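Otness Home Manipulation Program
Progress report to Prornex, software work package
2/9/22

Summary

Work in this period covered the laundry task: locating the washer door, judging whether it may be opened, and moving garments between basket and drum. The perception and planning modules are integrated. Grasp control in the drum remains behind schedule.

Perception

The wrist camera stream is now the only input to the door and basket detectors. The training set stands at 3293 labeled frames, of which 985 show a closed door with laundry behind the glass. These frames were added after the earlier detector confused garments seen through the porthole with garments that could be reached. The door state is now estimated first, and grasp candidates inside the drum are suppressed while the door is classed as closed.

Text on the appliance is read by a separate module, Puten, and passed to the planner as a constraint. A label warning against forcing the door during operation sets a hold on all door actions until the machine is confirmed idle.

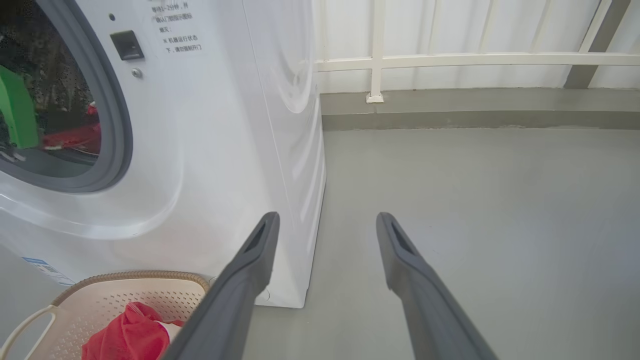
Figure 1. Wrist camera view with gripper open, washer door closed and basket at lower left.

Planning and control

The Rowlands planner was changed to treat the basket rim and handle as separate collision bodies. The previous single bounding box blocked most low approaches. Planning time for an approach to the basket is now up to 20 ms - within budget for replanning on each detector update.

We logged 141 basket pick attempts on the current build. Failures are being sorted by cause, and the breakdown will follow with the logs. Two faults are already known: the fingers close early on thin fabric, and the finger mask sometimes removes part of a garment lying next to a fingertip.

Next period

The finger mask will be computed from joint state instead of a fixed template. In-drum grasp tests start once that change is merged, with a report due in May. No change to the budget is requested.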